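Section 7: Washing Plush Toys and Small Soft Items

Gellix Compact Washer, Model 310
User guide, revised 08/03/2018

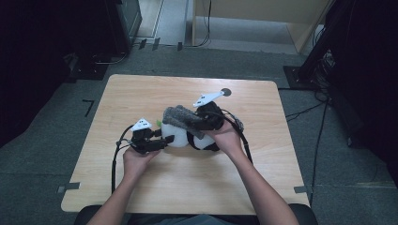 Plush panda on a light wooden table.

Use this section for plush toys, small cushions, cloth dolls and knitted items. For bedding and towels, see Section 3. For shoes, see Section 8.

Before you start

Read the sewn-in label. If it says "surface wash only" or shows a crossed-out tub, do not put the item in the machine. Follow "Cleaning by hand" at the end of this section.

Do not machine wash any item that contains:
- a battery box, sound unit or light
- dried beans, rice, sawdust or paper filling
- a wire frame
- leather, real fur or glued-on parts

CAUTION: A battery left inside a toy can leak or overheat during a wash. Squeeze the item all over and feel for hard parts before loading.

Preparing the item

1. Shake the item outdoors or brush it with a dry, soft brush.
2. Take off ribbons, clothing and anything held on with a snap or pin.
3. Check the seams. Close any open seam with a few stitches in strong thread. Loose filling can block the pump filter.
4. Test for color loss. Wet a white cloth, press it against a dark area for one minute and look at the cloth. If color has come off, wash the item by hand in cold water.
5. Put the item in a zippered mesh bag. Close the zipper fully and tuck the pull under the flap.

Note: Long pile mats easily. Comb it in one direction before bagging.

Loading and washing

1. Place the bag in the drum. Add two light towels of a similar color to balance the load. Do not fill the drum past the line on the inside of the door.
2. Pour liquid detergent into compartment B. Use half the amount given on the bottle for a small load. Powder can stay behind in thick pile.
3. Leave the softener compartment empty.
4. Close the door until it clicks.
5. Turn the dial to DELICATE and set the temperature to COLD.
6. Press SPIN until LOW is lit.
7. Press START. The program takes around 40 minutes. The time shown may change while the machine weighs the load.

If code E3 appears, the load is out of balance. Press PAUSE, wait for the door to unlock, move the towels to the other side of the bag and press START again. If the code comes back, add one more towel.

Drying

1. Take the bag out as soon as the program ends.
2. Roll the item in a dry towel and press down with both hands. Do not wring it.
3. Pull the arms, legs and ears back into shape.
4. Lay the item on a drying rack in a room with moving air. Turn it every few hours.
5. Brush the pile once the surface is dry, and again when the filling is dry.

Thick items can take two days to dry through. Press the middle firmly with your thumb. If it feels cool or heavy, leave it longer. Filling that is put away damp will smell and may grow mold.

CAUTION: Do not use a tumble dryer on high heat, a hair dryer held close or a radiator. Plastic eyes and synthetic pile can soften and lose their shape.

Cleaning by hand

1. Mix one teaspoon of mild liquid detergent into a bowl of cool water.
2. Whip the water with your hand until there is foam on top.
3. Pick up the foam only with a soft cloth and rub it lightly over the surface.
4. Wipe with a second cloth dampened in clean water. Repeat until no foam is left.
5. Pat dry and follow the drying steps from step 3 onward.

After washing: cleaning the pump filter

Plush sheds fibers, mostly in the first wash. Clean the filter after every load of this kind.

1. Switch the machine off and unplug it.
2. Open the small door at the lower right and put a shallow tray under it.
3. Turn the filter cap slowly to the left and let the water drain.
4. Pull out the filter, pick off the fibers and rinse it under the tap.
5. Refit the filter and turn the cap to the right until it stops.

Spare mesh bags are listed under part number 603 in the accessories table, Section 12.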